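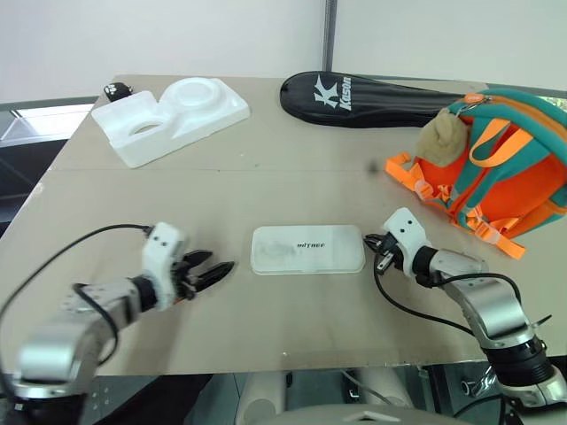 Packing small things is the subject of unit 6, and we begin it with the box, before any of the things that go inside. In the first part of the course we worked with bags and paper wrapping, where the shape follows the contents. A box has its own shape and the contents must agree with it. Take a flat rectangular box with rounded corners and a frosted lid, such as the translucent white one lying in the middle of the table with MITREF printed on the lid. Through plastic of this kind you get only faint shapes of what is inside. You may know that the box is not empty, but you cannot read from outside what it holds. This is the point from which the whole unit goes.

## 1. Three kinds of walls

For our purpose we divide small boxes by how much they show.

- **Clear.** The contents can be recognized without opening. A label is useful but you can live without it.
- **Frosted or translucent.** You see that something is there, and perhaps its color if it is strong. A label is necessary.
- **Closed to the eye** (metal, card, dark plastic). A label is necessary on two sides, the lid and one short end.

Students often put the second kind together with the first, and this is the most common mistake in the homework. A frosted box feels as if it is clear when you have just packed it, for the reason that you still remember. Come back to the same box in June and try again.

## 2. Printed text is not a label

Many boxes arrive with a word on the lid. It can be the maker, a product line or the former contents, and we do not have to decide which. In our records the printed word may be used to tell one box from another, but never to say what is inside. Write your own label and place it so that it does not cover the print. If the lid is frosted, test the pen first on a corner. On some surfaces the ink stays soft and goes away under the thumb.

## 3. Rounded corners

A rounded corner is pleasant in the hand and easy to wipe. It also takes away space. When you measure, measure inside and along the bottom, from the place where the curve ends. A card which has the same length as the outside of the box will not lie flat.

For stacking, please remember:

1. Heavier box under, lighter box over.
2. Lids of the same size together. A small lid on a large lid slides.
3. Not more than 6 boxes in one stack on the open shelf.
4. The short end with the label looks to the room.

## 4. The work table

Clear the near half of the table before you open anything. Put the box flat in the center and leave what you do not need on the far half, where your sleeve will not reach it. A light tabletop is good for this work, as small dark parts are easy to find on it. Where two boards meet, keep thin items such as pins and needles away from the joint.

Open the box with both hands and lay the lid beside it, inner side up. Small parts can then rest in the lid while you sort.

## 5. Case: the Prurorham store

The store at Prurorham keeps 1,000 small boxes, divided between two rooms, Bidel and Karras. In Bidel every box has a handwritten label. In Karras the labels were made later, and only for the boxes which were closed to the eye. The frosted ones were left as they were. At the last check, 21 boxes in Karras had to be opened to learn what they held. In Bidel it was 2, both with a label that had fallen off.

Read the case again with section 1 beside you, and note which rule was not followed in Karras.

## Homework

Choose one frosted box at home. Write down what you believe is in it, then open it and correct your list. Make a label of no more than four words. Bring the list and the label, the box can stay at home. For those who use the Garen sheet, fill in columns one to three only, the fourth belongs to the next unit.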